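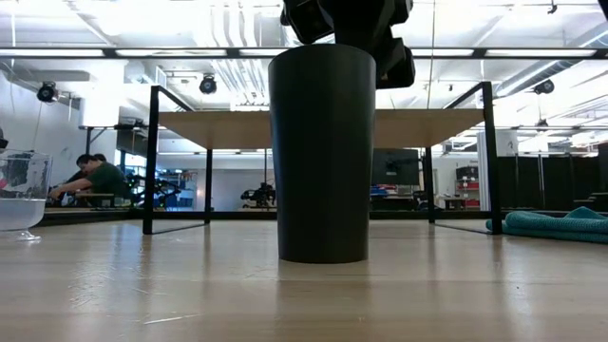
Slide 4: The gripper above the black cup, Drarkilden open day.

Leave this one up. Let them look at the cup for a bit.

So: January, Drarkilden, 90 of us in visitor lanyards. Kollo had promised a robot that tidies up after dinner. I have teenagers, so I was at the front.

Matilde Garcia ran the demo. Ask her about the towel at the break; she has views on towels. (Teal one, right of the slide.)

Point out the bowl on the left. Clear glass, water in it. Arlo Kapoor asked whether the arm could see it. Long answer. Short version: sometimes.

Cost: up to 900 practice runs per object, by their own reckoning. PAUSE. My kitchen has more than one object.

If someone asks about Proscombe, say we're visiting in the spring and move on.

Don't do the dishwasher joke. It died at the last talk.

Next slide, 5 minutes left for the Kratochvíl arm.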